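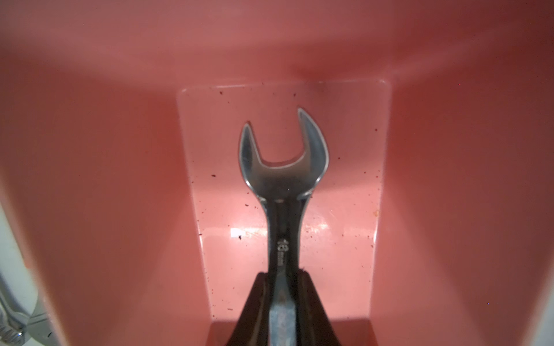

An open-end wrench and a pink container.

I've been going on about the Larkstead tool library to anyone who'll stand still long enough, so you can imagine how pleased I was to hear it's finally getting Saturday-sized opening hours in the evenings as well. Starting in November the doors will stay open until 10 at night, four nights a week, and the yearly fee stays right where it is!

If you haven't been in, it's the long low building behind the Bloxham bakery, the one with the green gutters. You join up, you get a card, and you can borrow up to five things at a time for a fortnight. I've had a tile cutter, a sash clamp and the good ladder (everyone wants the good ladder, so put your name down early). My neighbour borrowed a carpet cleaner in the winter and I'm pretty sure half our street had a go with it before it went back.

The trouble has always been the hours. Up to now you had to get there before 4 in the afternoon, and if you work in town that's hopeless. I once took a half day off to return a belt sander, and then got stuck behind roadworks on the Zitgate road and missed them anyway. I drove around with that sander in the boot for a week.

Roxana Lazăr has been looking after the bookings and she told me the late nights came out of a survey that went around with the renewals. More than 200 people filled it in, and most of them asked for the same thing. A few also asked for a coffee machine, which is still being talked about, and one person wanted the library to stock a cement mixer. It already does. It's out the back under the tarp.
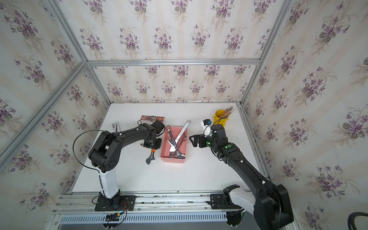 Krum Nedeljković reckons the late nights won't be much use unless the bookings page gets sorted out too, and I have to say he's got a point. He told me he'd reserved a pressure washer twice over the summer and both times it had gone out to somebody else by the time he arrived. "I don't mind waiting my turn," he said, "but I'd like to know before I hook up the trailer."

I passed that on to Roxana and she says a new system called Prorisar is going in before the hours change. You'll get a text when your item is ready and another one the day before it's due back. I could use the second one, going by my record. Existing members will keep their card numbers, but you'll need to set up a new password, and she's asking people to check their phone number is right while they're at it.

Late returns will go in the big chute by the side door, small tools only please. Anything with a motor or a blade has to be handed over at the desk so it can be looked at. Memberships can be renewed at the desk or by post, and if you've got a shed full of gear you never touch, they're after hedge trimmers and decent extension leads in particular.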